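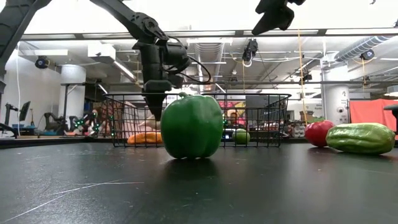
Zaid Zein had a budget of 74 thousand and a July deadline when he went shopping for arms for Lesidach, the produce packer in Pranville. He spent most of it. Would he do it again? "Yes, but I'd buy fewer arms and more grippers."

The first quote, from Gevix, looked cheap. Then he read page 9. Fingers extra, cabling extra, training extra. "You budget for the arm and forget the thing that touches the pepper."

Abou Jaoude came in higher but with spares. Delivery was 26 weeks - he'd planned for half that.

His advice to smaller shops is to bring your own vegetables to the demo. Odd shapes, shiny skins, the lumpy stuff. "They'll show you a box. I don't sell boxes."

And keep 1,000 back for brackets and bolts. He didnt, and had to go ask for it.

Next year? A second line, maybe. "Ask me after teh service contract comes up."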